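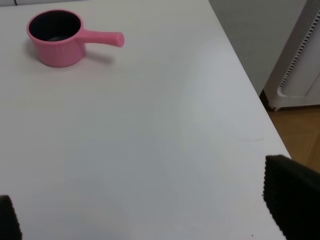 Rosalinda Padilla has been asked to name the same plant eleven times this year, and she has given four different answers. She says this without embarrassment. The plant is a small knotweed that grows on the spoil heaps above Skokcombe, and depending on whose key you use it is either a species in its own right, a form of something very common, or a hybrid that ought not to set seed and does.

"People want me to say it's new," she told me. "I don't think it's new. I think it's under-measured."

We spoke in August, at her kitchen table, with a pressed specimen between us and a hand lens that she kept picking up and putting down again. I had come with doubts of my own. A paper put out in the spring by Efraín Paucar claimed that the Skokcombe plants could be told from their relatives by the papery sheath at the base of the leaf, which in his drawings is fringed and silvery and torn at the top. I have looked at a fair number of knotweeds and the sheaths are always torn at the top. It is the first part of the plant to go once the weather gets at it.

Padilla laughed when I put this to her. "Yes. Pick it in June and the sheath is whole. Pick it in September and it's rags. Efraín knows that. What he says is that it's torn differently."

Is it?

"He's drawn it differently."

Her own work rests on 1057 sheets, borrowed from a string of collections, and she measured the fruits on every sheet that had ripe ones. The fruit is a three-sided nut, brown, dull or shining. The dull ones are supposed to belong to one species and the shining ones to another. She found both on a single branch, and more than once.

"Early fruits are dull, late fruits are smooth and shiny and usually longer. That's been in print for a very long time and people go on writing keys as if it hadn't."

I asked whether that left anything at all to separate the spoil-heap plant. She thought there might be something in the flower. The lobes of the perianth, the five little flaps that stand in for petals, are joined for less of their length than she would expect. On the common plant they are fused for a third or more. On the Skokcombe material it was nearer a quarter, though she was quick to say that the join is hard to see in dried flowers and that boiling them first changes the answer.

"Boil it for too long and it all comes apart. Then you can measure whatever you like."

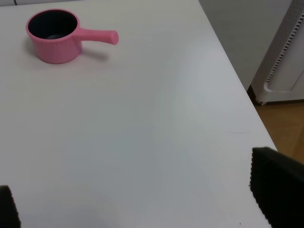
*Small pink saucepan, white tabletop.*

Paucar would not be drawn on the sheaths when I rang him. He did say that his sample was 90 plants from one slope, all gathered in a single morning, and that he regarded this as a strength. "They were in the same state. Same light, same soil. If you mix up sheets from everywhere you'll blur any character out of existence." It is a fair point and I put it back to Padilla, who half accepted it.

"It's fair as far as it goes. But if a character only holds on one slope on one morning, what have you described? You've described a morning."

The third voice in all this is Daiane Magalhães, who counts chromosomes and is cautious about what they mean. She had nine plants in cultivation from Skokcombe seed. Grown in ordinary compost, they lost the narrow leaves that first caught everyone's eye. By their second sowing the lower leaves were broad, blunt and much bigger than those on the branches, as they are in the common species.

"I was sorry, a bit," Magalhães said. "The narrow leaf was pretty. It was also hunger."

The count itself matched the common plant. She would not say that this settled matters, as two good species in the group share a number. She would say that nobody should be quoting her work in support of a new name, and that two people already had.

Where does the name stand, then? Paucar's paper does give one, with a type specimen and a short Latin diagnosis he needn't have written. Padilla thinks it was properly published and is therefore stuck with us, at least as a synonym. Hayley Furnival, who is editing the county plant list, has so far left it out. She has 2558 records of the common plant and told me she has no intention of going back through them looking at flaps.

"If somebody can show me a character that I can see in a wet field without a saucepan, I'll put it in," she said.

I asked Padilla if she could. She turned the sheet round so that the light fell on the lowest branch, and looked for some time through the lens.

"The stipules on this one are quite good," she said. "I wouldn't swear to them."

She is going back up the heaps in June, before the sheaths tear. Paucar has been invited and has said he may come. Magalhães has asked them both for ripe seed, in separate packets, with the slope written on each.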